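Newsletter > Around the Office > Kitchen & Cups

The great paper cup switch

Some of you have already noticed that the cups by the coffee machine are different. Yes, that was me. I've been buying the cups for this building since I took over the kitchen orders in February, and I have more opinions about them now than I ever expected to have about anything made of paper.

The old ones came from Marchand, and I'll be fair to them, they were cheap and they always showed up on time. But the seam! If you left coffee in one through a long meeting you'd get that little brown line creeping down the side, and then a ring on your desk, and then an email to me with a photo of the ring. I have quite a collection of ring photos. There was also the rim, which on a bad sleeve would unroll a bit right where your mouth goes. Ngan-ling Liao on the second floor started double-cupping in protest, and once two or three people saw her do it the whole floor was at it, so we were burning through cups twice as fast as we should have been.

So I ordered samples. Womo sent a very pretty one with a matte finish that went soft the minute it met hot tea (I gave it three tries, to be kind). Drultness had a good sturdy cup with a lid that needed both thumbs and a prayer. The Vekitz was the plainest of the bunch – white, no print, a bit of a taper – and I liked it right away. It stacks without jamming and you can pull one off the sleeve without getting four.

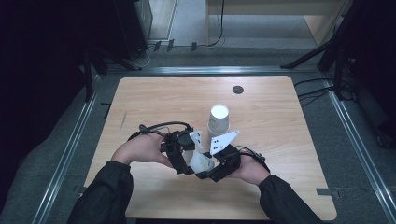
Plain white does have one drawback, and it's that everybody's cup looks like everybody else's. Please write your name on yours. There's a marker on a string next to the sugar, and if the marker has wandered off again there are spares in the drawer under the microwave. Initials are fine, but we have four people with the initials J.M., so you folks will have to work something out.

I ordered 3000 to start with. The Marchand box used to be 2000 and we'd run out at the worst possible moment, usually when visitors were in, so I'd like to keep a bigger pile in the closet from now on. They come in sleeves, and I'd love it if you'd finish the open sleeve before starting a new one. Last week I found three open at once, one of them behind the printer paper – why?

A few other things while I have you. The cups don't go in the blue bin, because our hauler won't take them with the lining, so it's the gray one by the door. If you knock one over on a table, wipe it up right then, please, especially on the pale wood ones, which hold a stain like a grudge. And if you're at your desk all day, bring a mug! I'm not going to lecture, but the mug shelf has room for 30 and I see a lot of shelf.

Lids are still on back order. I'll put a note on the cabinet when they get here.

Comments

deskplant: Finally a rim that stays put. Thank you!!

Ngan-ling Liao: I have stopped double-cupping. You can all stop too.

third floor Pete: Any chance of a smaller size for espresso? I feel silly with two sips at the bottom of a big cup.

marisol k: The sleeve behind the printer paper was me, sorry. I was saving it for the visitors and forgot.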